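Cups and Stacks: read me first

Last tidied up 2019-09-01

Hello! If you've landed in this folder you're probably after the notes on paper cups, so I'll try to keep it short (I won't manage). I started the list in May, when the drinks corner at Drodovby had got out of hand and I wanted one place to write down which cups we like, how we store them and how they behave when you pile them up.

What's in the folder

cups.csv - one row per cup I've written up, 1404 rows at the last save. Most of them are dull. Sorry.
stacks.csv - one row per stack, with where it stood and whether I'd call it straight, leaning or hopeless.
notes.txt - my ramblings, with 11 entries so far and plenty of spelling mistakes.

The columns in stacks.csv are place, cup type, lean and remarks. Lean is judged by eye from the front, and I never bothered with a ruler. If the top wanders off to one side at all, it goes down as leaning, so don't read too much into it. The ribbed white ones get the type "ripple" and I leave the colour out unless it's something other than white.
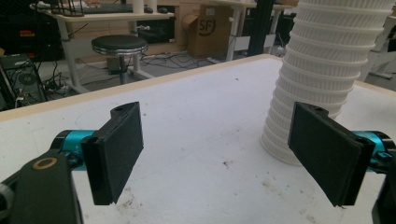
How I stack them

Rims up or rims down, I go back and forth on this. Rims down is steadier on a table and keeps the dust out, so that's what I've put as the house rule. Push each cup on gently - if you ram them together they stick, and then you're peeling two apart with a kettle boiling behind you. The Plerkine sleeves are fine for carrying, but I take them off before a stack goes out for use.

I've left coffee marks and scuffs on the table out of the remarks column. A table that gets used has marks on it, and I'd be there all day! 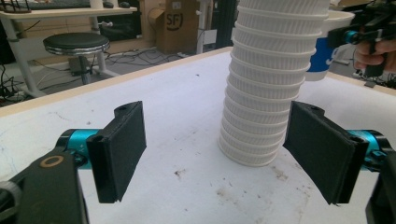 My own weak spot is mixed cups. I love an odd one, and Grultow sent us a bag of leftovers that I still haven't sorted, but they don't nest properly with the rest and the whole pile goes wonky. So the rule is one kind per stack, with anything different standing by itself, like the blue and white cup behind the tall ripple stack. That sort of stray goes in cups.csv only and gets no row in stacks.csv.

Things I know are wrong

The Chauhan rows have the lid size in the remarks, and I keep meaning to move it. There are 2 rows with no place at all. Lean was spelt three different ways until I fixed it, so if you've got an old copy, please bin it and take the new one.

Use any of it however you like. If you find a mistake, add a line at the bottom of notes.txt and I'll get to it when I next have the file open.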